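Re: [Molbridge-home] Ceiling paint peeling over the shower
Posted by Peadar Rafferty, Jun 8, 2010
4 replies | 216 views | Share (2)

Mulcahy wrote:
> We had the upstairs bathroom ceiling painted in March and it is
> already coming away in strips over the shower. The painter wants
> to scrape it and put on another coat of the same stuff. Is that
> enough? He has quoted us for the whole room again.

I would not pay for the whole room. If the walls are sound, leave them alone and have him price the ceiling only.

Another coat of the same paint will peel too if the old surface was never primed. Ask him what he used underneath. In our house it was old distemper, and nothing sticks to that until it is washed off or sealed. Rub a wet finger on a bare patch. If it comes away chalky, that's what you have.

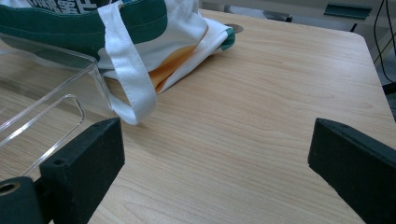
We had ours scraped back, washed, left for a couple of days with the window open, then sealed and given two coats of bathroom paint. The man from Sava did it and charged 18 an hour plus materials. It took him most of two days. That was three winters ago and it has held, apart from a small crack by the light.

Get the quote in writing and make sure it lists the primer by name. Ours didn't the first time, and we argued over it for weeks.

Also check the fan. Ours was venting into the attic.

Peadar

Recent in this list:
- Wallpaper steamer to lend, Kolunum end of town
- Who does exterior trim?
- Re: Re: Matching old cream gloss
- Paint disposal day (51 replies)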